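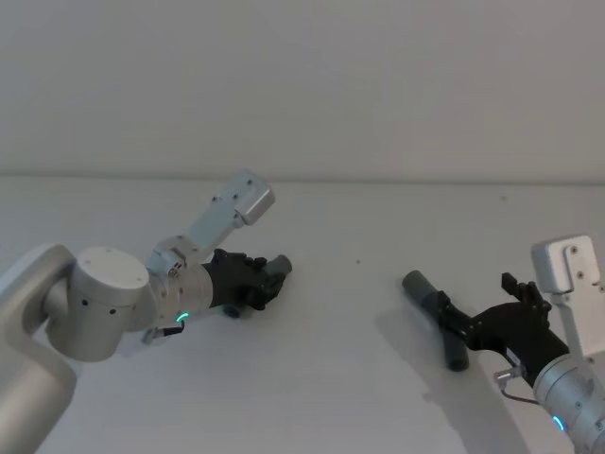
# About the club

The Gukament Robotics Club is a school club for pupils in years 10 to 13. We meet after lessons, from quarter to four until the cleaners want the room, and we spend most of that time trying to get two robot arms to do jobs that a bored adult could do with one hand.

We say so at the top because the old version of this page said we were "preparing young people for the careers of tomorrow". We have no idea what the careers of tomorrow are. Neither did whoever wrote the old page. A few of our leavers have gone on to engineering courses, one went into catering, and we can't prove that the club had much to do with either.

## What we work on

Our project this year is called Phelan. The task is to have two arms handle plumbing parts between them: pick up, line up, push together, put down. It sounds dull, and for long stretches it is. We picked plumbing parts on purpose. They are cheap, they don't mind being dropped, and everyone can tell at a glance whether two of them are joined or not. Our last project involved folding cloth, and we had whole meetings of argument over what counted as folded.

The arms came with fingers that can do a lot more than we ask of them. Newcomers usually want to start with something grand — making tea, playing chess, shaking hands with the head. We try to talk them down. A pipe elbow lying on a flat white table is a hard enough problem. It's curved, so there is no obvious side to hold. It can roll a bit. It is grey, the shadows are grey, and the software is not always sure which is which.

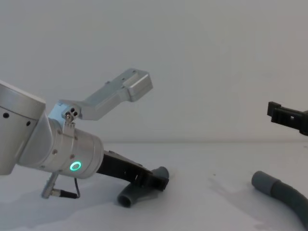
Hoses are worse. A stiff part stays the shape it was when you looked at it, and a hose doesn't. Half the group thinks we should drop hoses from the project altogether and the other half thinks they are the only interesting bit. At the moment they are still in, mostly because the people who want them out keep missing the meetings where we decide.

We logged 702 attempts at the basic joining task in the autumn term. We are not going to put a success rate on a public page, for a simple reason: we changed the rules for what counted as a success part of the way through, and any figure we gave you would be a mixture of the two. The full log, with both sets of rules, is in the club folder and any parent or pupil can ask to read it. It is not exciting reading.

## What we don't claim

We are wary of a certain sort of robot video, and we'd like our own pages to be a bit better than that. So, for the record:

- Our arms don't "learn by themselves". Pupils write code, set positions, guide the arms through a movement and then argue over why it went wrong.
- When a clip on our pages has been sped up, we say so.
- If we show one good run, we say how many bad ones came before it.
- We don't think Phelan will be useful to a plumber. We asked a plumber. She was polite.

We hold the same view of things other people try to sell us. We get offers of kits, courses and "AI-ready" badges most months. We tried one planning package, Grostolix, for a term. Some members liked it. The rest found that it hid the parts they wanted to understand, and we went back to our own scripts, which are ugly but can be read from top to bottom in one sitting.

## Competitions

We enter the Pruvitz Cup each spring, in the handling class. Teams get 3 minutes at the table and two tries. We have never won it. Our best result was third, in a year when there were five teams, and we would rather you heard the second half of that from us.

There is a fair question about whether competitions are any use at all. They reward whatever works on the day, and what works on the day is often a trick that falls apart if someone moves the table. We keep going because a fixed date makes people finish things, and because the younger members enjoy seeing how other schools have gone about the same job. We don't pick the team on marks. Anyone who has run the arms under supervision and kept a proper log can put their name down.

## Who runs it

Liên Tăng has led the club since it began. She teaches physics, worked in factory automation before that, and is the source of most of the doubt on this page. Her standing question, asked of every demo, is "What happens if you do it again?" Older pupils look after the day-to-day running: one keeps the log, one looks after the parts box, and one is in charge of the stop button whenever the arms are moving. That last job is rotated, and it isn't optional.

## Money

The school gives us 3000 pounds a year. Most goes on repairs, cables and gripper parts, with a bit held back for travel to the Cup. Membership is free. We don't take sponsorship that comes with a logo on the table, partly on principle and partly because the one time we tried it the stickers confused the software.

## Joining

You don't need to know how to code. It helps if you can put up with doing the same thing many times over and writing down what happened each time, including the times when you'd rather not. Roughly put, if you found the section on logging attempts above interesting, come along. If you skipped it, come along anyway, but have a word with one of the older members first about what a normal meeting looks like.

New members watch for two meetings before they touch the controls. Long hair tied back, sleeves up, bags left by the door. Please don't bring your own parts to try in the grippers without asking. We have had a tin of beans.

Next intake is in January. Put your name on the sheet outside the physics office or speak to Ms Tăng at break.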